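Kitchen exchange – what got swapped, what's still on the shelf

Quick one this month, am writing this between the school run and the dentist so forgive the typing. The June exchange went fine. Better than fine. People came early, stayed late, and somebody left a full set of cake tins with no note on them. If they're yours you have until the next newsletter, then they go in the pool.

Numbers for those who like them. We logged 1,748 items last year. This year 1,977, and that's before the box from Trujillo Street gets entered. Most of it was kitchen stuff again. Books a distant second. Nobody wants a fondue set, please stop bringing them.

Baking dishes and trays went first, as usual. Then the good knives (wrapped, thank you, you all remembered). Bread machines did not move at all. We now have three of them on the shelf and one of those has no paddle. If you have a spare paddle for a Skovier, the older kind with the square shaft, get in touch. If you have another bread machine, please don't.

Jars. We have enough jars. Lids we can always use, any size, as long as they're not rusty. Put them in a bag and write the size on the bag if you know it. 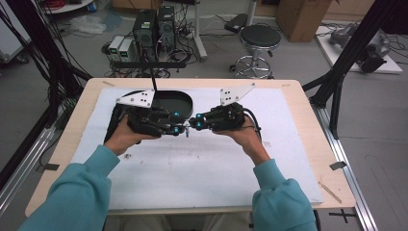
How the points work now

Changed a little, so read this even if you've been coming for years. One item in, one point. Doesn't matter if it's a teaspoon or a stock pot. We tried the sliding scale and it caused arguements so it's gone. Points carry over until the end of the year – after that they reset. You can give yours away, just tell the desk who gets them.

The cap is 100 points. Only two households have ever got near that and they know who they are.

Sets count as one. Six matching plates, one point. Six plates that don't match, also one point, sorry, we had to draw the line somewhere and washing up thirty odd plates before opening is no fun.

Electrical things: have to be tested at the desk before they go on the shelf. Bring the cord. Bring the manual if you still have it. If it trips the breaker it goes home with you again.

What we don't take: non-stick pans with the coating coming off, plastic that smells, anything chipped on the rim, open spices. Unopened spices are OK if they're in date. Cast iron we take in any state at all, rust included, Fenna Aerts has a bucket and a method and is happy to show anyone.

On serving trays

A few of you asked why trays and platters are being kept behind the desk. Simple answer, they get borrowed for parties. A tray is something you need twice a year and have to store the rest of the time, so we're trying a loan shelf for them. Take one, sign the sheet, bring it back clean within the week. No points needed. Same goes for the big salad bowls and the punch bowl from Solent Road, the one with the ladle.

Round, oval, long fish ones, whatever you have and aren't using. Cake stands too if they're steady. We'd like them with a rim, the flat slate kind look nice but the olives roll off and two have already come back cracked.

Label goes on the bottom – first name and the word LOAN, masking tape is fine. Don't use the paper stickers, they turn to mush in the sink and then we're scraping them off with a butter knife. If you want yours back at some point, write KEEP underneath and we'll call before it's passed on to anyone else.
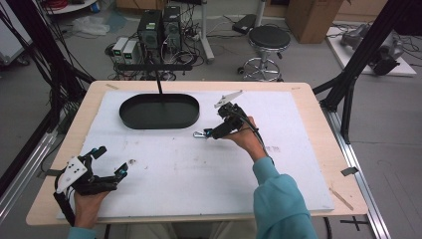
Roel De Smet wrote in to say a week is too short. You borrow a platter for a party at the weekend, it goes into a sink with everything else, half the family is still staying over, and by the time you find it again it's already late. He'd like two weeks and a reminder by text. Also wonders if the loan shelf could stretch to folding chairs.

Two weeks is fair. Changed on the sheet as of now. Texts we can't do, we don't have the phone for it, but the sheet hangs by the door and you can check your own name. Chairs, no. No room. Ask at the Rikix building, they used to lend them out and might still.

Next exchange opens at 10, desk closes at 3. Drop-off from the side door only, the front one sticks when it's humid. Bring your own bags, we're out agian.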